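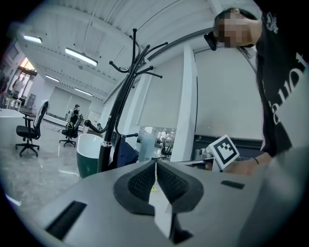 Strip lights and ceiling ribs.

9 September 2022

I've been meaning to write about soup for weeks, and now that the evenings are drawing in I have no excuse left. I make one big pot every Sunday-ish (whenever the mood takes me, really) and it feeds me for days. My current favorite is a red lentil one that started out as a copy of the bowl I used to get at Cassim, the little lunch counter on my old bus route. Theirs was better, I'll admit it! 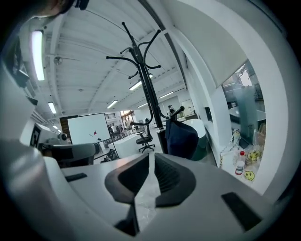
What goes in

Two onions, a cup and a half of lentils, a lot of garlic, and the Tarkari spice mix I buy by the bag from Moneck. I let the onions go for 21 minutes on the lowest flame, and yes, I set a timer - I wander off otherwise and come back to charcoal. Then everything else goes in with plenty of water and the lid half on. 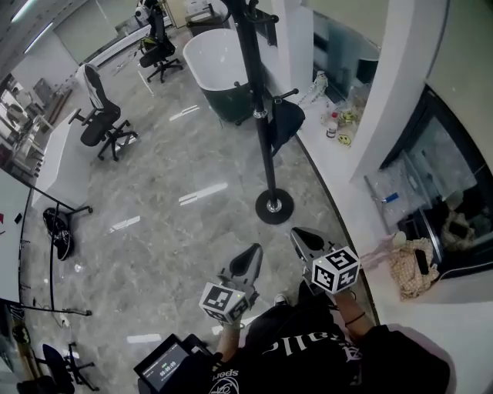 Keeping it

It freezes beautifully. I found a tub from February at the back of the freezer last week and had it with toast and far too much butter, and it was lovely. Squeeze a lemon over it just before you eat. Next time I want to try it with coconut milk, if I can remember to buy some.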